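Drying indoors: a textile conservator on humidity, fibre and patience

The workroom at Beradine is kept at a steady relative humidity, and the conservator who runs it checks the reading before she takes her coat off. She trained in museum textiles and now spends most of her week on household linen and shirting, advising a linen hire firm, Grovorberg, on why its stock was wearing out early.

Her first finding was that washing was only part of the problem. "People look at the detergent and the water temperature," she says. "Then the cloth goes into a tumble dryer until it is bone dry, and that is where a lot of the fibre ends up, in the lint filter."

Cotton holds a certain amount of moisture at rest. Driven below that level by heat, the fibre becomes stiff and short pieces break from the yarn surface. Her recommendation to Grovorberg was to stop the machine while the load was still slightly damp and finish it on racks in moving air.

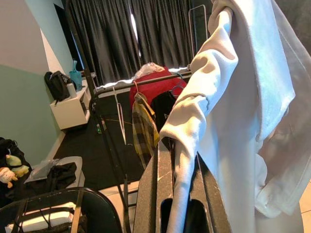

The objection she hears most often is time. A cotton sheet finished on a rack in a closed room in March can take 12 hours, and the same sheet beside a small fan takes 6. "Air movement does most of the work," she says. "Warming a sealed room raises the amount of water the air can carry, but the water still has to go somewhere. If the window stays shut, it goes into the plaster."

She is sceptical of advice to turn the heating up. In her own flat she runs a dehumidifier with the door closed and the heating off overnight. The Hundex unit she uses is nine years old and has had one new filter.

Spacing is the other variable. Two layers of cloth touching each other behave as one thick layer, and the inner faces dry last. That is where the sour smell develops. She leaves three fingers between pieces and accepts that the rack will hold less.

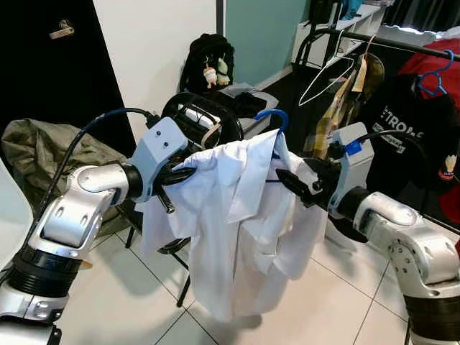
For shirts, her method is specific. The collar is pressed flat by hand while damp, the top button is done up, and the placket is pulled straight from the hem. The seams are then drawn lengthwise, because sewing thread and cloth shrink at different rates and the puckering sets as the water leaves. She does not use a cold iron to "settle" a shirt, a habit she puts down to magazines.

She also objects to pegs at the shoulder. "You get a point, and the point stays until the next wash. If you must peg, peg at the hem, at the side seams, where the cloth is doubled and has some strength."

Coloured cloth is treated differently in one respect only. It is dried inside out and out of direct sun. She has test strips from a Vương poplin that spent a summer on a south-facing sill, and the blue has gone to grey on one face while the reverse is close to its original colour.

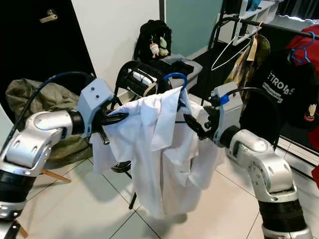 What does she do about shirts that have already yellowed at the collar?

She soaks them overnight in lukewarm water with an oxygen-based whitener, then washes as normal and looks again before any heat is applied. Body oil that has been ironed or tumble dried repeatedly is much harder to shift, and she will repeat the soak once before giving up. Chlorine bleach is not used in the workroom. On blended cloth it can deepen the yellow, and on cotton it weakens the fold of the collar, which is usually the first place to fray.

Grovorberg has since moved its table linen to the damp-finish method. Bed linen is still tumble dried to the end of the cycle on Friday, when the racks are full.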